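Search the guides
Filed under: Bedroom > Set-up
35 comments

3. Pairing your Clellis blanket

1. Plug the controller in and hold the button until the light blinks – mine took two goes.
2. Open the Entili app, tap Add, and type in code 306.

Note: keep your phone in the same room while it pairs.

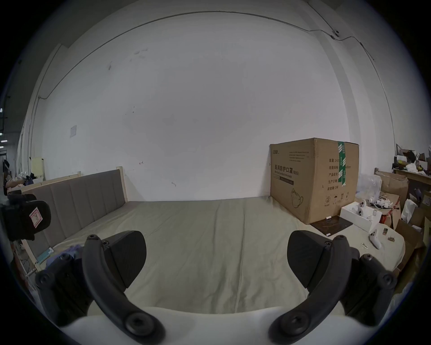

3. Pick a start time. I've got mine on for 9 pm, and I turn it down a notch once I'm in.

Caution: don't fold the blanket while it's switched on, and keep pins well away from it.

149 shares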